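Wrist cam view nearly all one colour during the grasp. Keep these demos or bin them?
Forum: Learning From Demos > Collecting data
Started by gumleaf_jo, Jan 10, 2019

gumleaf_jo
Hi all, long-time reader, second post I think. I've been recording teleop demos for a pick and place job (we call the setup Lalaso, don't ask, it was on a whiteboard when I started) and I've hit something I can't settle with my labmate.

We've got a little camera at the wrist and a fixed one up on a shelf. The wrist one is brilliant on the approach, lovely and sharp, and then once the gripper gets in close the thing we're picking up just eats the whole view. I went through last night's batch with a cuppa and heaps of them have a stretch like this one:

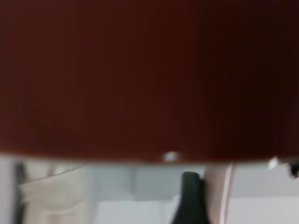

1. What I've tried so far
Dropping every wrist frame where the red takes up more than 60 percent of the pixels. Easy to script, but it chops the episode right at the bit I care about, and the policy I trained on the chopped set hovers over the object like it's forgotten why it came.

2. What I haven't tried
Moving the camera. The mount is printed and I'd have to redo the calibration, and I'd rather eat my own hat. Also cropping, also masking the wrist stream and leaning on the shelf camera for the last part.

3. What I'm asking
Do you keep this stuff in? My labmate Jiahui Fan says keep the lot and let the network sort it out. I reckon we're feeding it maroon wallpaper.

tindertrack
Keep it. You said yourself the chopped set hovers. Of course it does, you took away every example of what to do once it's close! That big dark red blob is information, it tells the policy "you're here now, go on to the next bit". And look at the lower edge, you've still got the curve of the rim and that bright spot on it. When the rim slides up or down in the view, that's your depth cue, near enough.

ossie_b
Going to disagree with tindertrack, at least partly. The highlight is a reflection. Move your lamp or open the blinds and it wanders off somewhere else. I had a policy on the Drovis arm that learned to line up with a shiny spot and it was gorgeous until October, when the sun came in lower and it started closing on thin air. If you keep these frames, mess with the lighting while you record. Different times of day, lamp on, lamp off, whatever you've got.

gumleaf_jo
Ooh, hadn't thought of the blinds. We do nearly all our recording after tea so the light's pretty much the same every time. That's probably bad, isn't it.

ossie_b
It's comfy and it's bad, yeah.

maplekettle
Can I ask what the black thing with the rounded top is, near the bottom, a bit right of centre? If that's your gripper finger then you're in better shape than you think, because you've got finger and rim in one view. If it's only something sitting in the background I'd worry more. Same question for the pink strip next to it.

gumleaf_jo
Good question and I don't want to fib. From that frame alone I couldn't swear to it, it's all so soft down there. I'd have to step back through the episode and watch whether it stays put while everything else slides past. Will do that tonight.

maplekettle
Do. If it stays put it's bolted to the wrist, and if it drifts it's scenery. I do that check on every new mount now, saves a lot of arguing.

setsuko.aoki
Two things from our side (we did a similar job in Nagano, bins and small tubs).

One, don't throw out by colour fraction. You're selecting for objects that happen to be small or far away and you won't notice until you test on a big one. Throw out by episode: did the grasp hold, did the operator fumble, did the stream drop. If the episode is good, every frame in it is good, including the ugly ones.

Two, your background. There's something cream and soft-looking on the left that could be cloth, and pale panels behind. If that stuff is in the same spot for the whole batch, the policy can find its way by it, and with so much of the view covered up those bits round the bottom are all it has to go on. Shuffle things between episodes. We shifted everything on the bench every 14 episodes and it helped more than any change we made to the network.

tindertrack
+1 to all of that. Though I'd shuffle every episode if you've got the patience.

setsuko.aoki
We did not have the patience :)

ossie_b
Still reckon you're all being too kind to this view. Most of it's out of focus and the red has no texture to speak of. You can call it a contact signal, but a cheap proximity sensor would give you the same thing with a lot less to store. Why train on 1,000 demos to learn "it's gone red"?

maplekettle
Because she hasn't got a proximity sensor, she's got a camera! And next month the object's green.

ossie_b
Then it learns "it's gone green". My point stands, haha.

tindertrack
Does it though? Jitter the hue in training and it can't hang on to the colour at all. It has to use the edge. Cheap to do and you needn't re-record anything.

gumleaf_jo
OK this is great, thank you everyone. Plan for the weekend, yell if it's daft:

Keep whole episodes, filter on outcome only, like Setsuko says. Train 3 versions: wrist stream as is, wrist stream with colour jitter, and one where the wrist view gets blanked near the grasp so it has to go off the shelf camera. New recordings with the blinds up and down and the bench mucked about with between runs. Jiahui is being insufferable about having been half right.

setsuko.aoki
Looks sensible. Make sure the test episodes come from a separate session with its own lighting, or all of them will look marvellous.

quietbolt
Jumping in with a vote for moving the camera. I know, calibration, hat. We tilted ours back a bit on the Clestirberg rig and kept the fingertips in view right through the close. Took an arvo including the reprint. You'd lose some of the sharp approach view but you've got the shelf camera for that.

gumleaf_jo
Argh. I was hoping no one would say that. How do you merge the old demos with the new angle though, or do you just start again?

quietbolt
Started again. Sorry. We kept the old ones for pretraining and I couldn't tell you if they did any good.

ossie_b
Put the old ones in with a flag for which mount it was. Worked all right for me, your mileage etc.

gumleaf_jo
Right, training first, then the mount if the first lot still hovers. Stepping through that episode now for maplekettle, back in a bit.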